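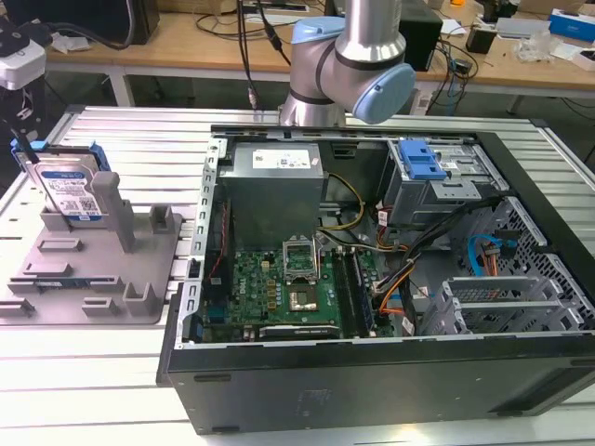 How to clean an old office computer before you give it away

In September our school in Grotcombe changed its computers, and I got 14 old ones to prepare for families. I write down my way of working for the next person who does it.

Save the files first. Ask the former user two times if everything is copied, then erase the drive with the program you trust. Do this while the computer still works, before you take any screw out.

Next, shut down, pull out the power cord and press the power button for a few seconds. Carry the computer to a place where dust is allowed. I go to the balcony, but a garage is also good.

Blow the dust out with short bursts of canned air. Hold the fan blades with a finger, so they do not spin. Keep the can upright, otherwise cold liquid comes out. For the corners I use a soft paint brush, 2 inches wide, that was never in paint.

If you remove the processor cooler, you must change the thermal paste. Wipe the old paste away with a coffee filter and a little alcohol of high percentage. Put new paste the size of a small pea. Do not touch the pins or the contacts of the socket, they bend very easily and the repair costs more than the computer.
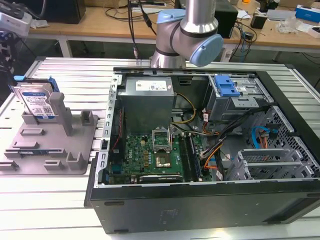 Joonas Kinnunen wrote to me that he does not open the cooler at all if the computer stays below 142 degrees Fahrenheit during a long video, and that he spends the saved time on the keyboards, which are always dirtier than one believes.

I have tried his way on the last few and it is fine for light use. For the keyboards I take a damp cloth and 40 minutes of radio.

At the end, close the case, connect the screen and let the computer run for one evening. Write on a piece of tape how much memory it has and if it has wireless. Put the power cord in the same bag. The families in Trirska got three computers without cords last year, and I had to drive there again on Monday with a box of them.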